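Why Do We Sort Things?

I love sorting! Buttons, beads, shells, you name it. When you sort, you pick a rule (maybe color, maybe size) and put things that match together. My friend Dragica has 200 buttons, and she sorts hers by how many holes they have. I'd go for color every time!

Scientists sort too. They put beetles with beetles and moths with moths, so they're easier to find and compare. Boxes with dividers inside are great for small stuff.
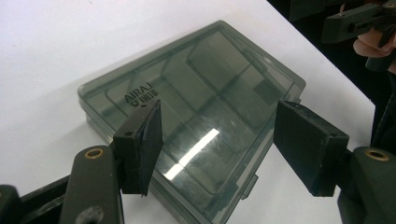
Try It Yourself

Grab some buttons and pick your own rule!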